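Chapter 5

Packaging, Handling and the Cost of Waste

By the end of this chapter you should be able to:

Explain the difference between primary, secondary and transit packaging.
Describe how packaging choices affect the cost of a product.
Work out the packaging cost per unit from a simple set of figures.
Discuss why a firm might keep using a material that its customers dislike.

5.1 Why packaging belongs in a business course

Most goods are wrapped, boxed or bagged several times between the factory and the home. Each layer has to be bought, stored, filled and closed, and in the end somebody has to throw it away or recycle it. These costs are small for a single item. Over a year they can decide whether a product line makes a profit.

Packaging is usually divided into three types. Primary packaging touches the product itself, such as the bag around a cable or the jar around jam. Secondary packaging groups items together for sale or display. Transit packaging protects goods on the road and is normally removed before the customer sees them.

Plastic bags are the commonest form of primary packaging for small goods. They weigh very little and take up almost no room when stored flat. Once opened and crumpled they are hard to use again, and many end up in general waste.
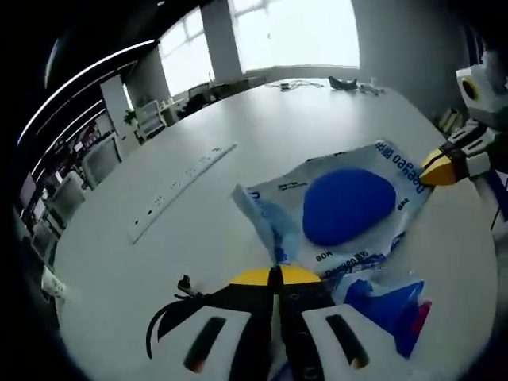
5.2 Case study: Skolley Leads

Skolley Leads is a small firm in the town of Cernley. It buys cables in bulk, checks them, and sells them to repair shops and schools. An order from a school may be for a single item or for several boxes.

When the firm began trading, every cable was coiled by hand and put into its own plastic bag. The bags came from a supplier called Bokance in cartons of 3000. At first the owners treated them as a minor expense, listed in the accounts under 'sundries' along with tea and printer paper.

A review in October changed this. The firm found that it was paying £47 for each carton of bags, which seemed cheap, but the time spent filling them had never been recorded. Staff had to coil the cable, open the bag, slide the cable in without it springing loose, fold the top and add a label. Coiling took the longest - a badly wound cable would not lie flat, and had to be taken out and done again.
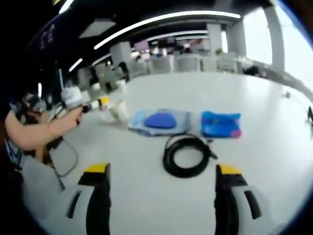 The owners looked at two alternatives. The first was a paper band around the middle of each coil. It cost a little more than a bag but was quicker to put on, and the label could be printed on it. The second was to leave out primary packaging altogether for large orders and send the cables in a divided box. Byun Schools Supply, the firm's largest customer, had already asked for this, as its own staff were opening 307 bags a month and putting them straight in the bin.

Skolley chose a mixture of the two. Single items now go out in a paper band, and large orders go out in boxes. Bags are kept for customers who store cables in damp or dusty places, where a band would give no protection.

5.3 Direct and indirect costs

The case shows why it is useful to separate two kinds of cost. The price of the bag is a direct cost, as it can be traced to each unit sold. The rent on the shelf where the cartons are kept is an indirect cost, shared between everything the firm does. Labour can fall under either heading. Time spent packing one particular product is direct, while the time a manager spends ordering supplies is usually indirect.

Firms often know their direct material costs to the penny and have only a vague idea of the rest. In the sections that follow we set out a method for recording packing time and sharing out storage costs, starting with a business that sells only one product.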